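Brekbridge Museum Members Forum
Publications and Catalogs
Topic: Revised edition of the Bromura basketry catalog

G_Ahmadpour
Posted 12th September
Members are advised that the revised catalog of the Bromura basketry collection is now available at the museum shop. It runs to 400 pages and includes 298 color plates. The introduction has been rewritten, and two essays by practicing weavers have been added.
Gholamreza Ahmadpour, Publications Office

soltstead_reader
Thank you for the notice. I own the first edition and must register a concern. The line drawings of the weave structures have been removed. Those drawings were the chief reason many of us bought the book.

T.Brunet
I do not share that view. The drawings contained errors in the twined pieces, and the Lecomte Library listed them in its July bulletin. The new plates show the stitches clearly enough for study.

soltstead_reader
The errors affected two drawings. Correction would have been the proper course. A plate records the surface of a basket and cannot show how the base was started.

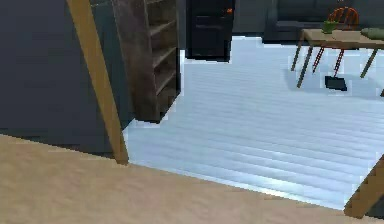
I would also ask whether the original glossary has been kept, as the Soltstead study group relies on it for its local terms.

G_Ahmadpour
The glossary has been kept in full and now gives the weavers' own spellings first. The drawings may be consulted in the reading room by appointment.

T.Brunet
That seems a fair arrangement - although I would support a separate booklet of corrected drawings, if the office is willing to consider one.
Timothée Brunet

G_Ahmadpour
The suggestion has been passed to the editor.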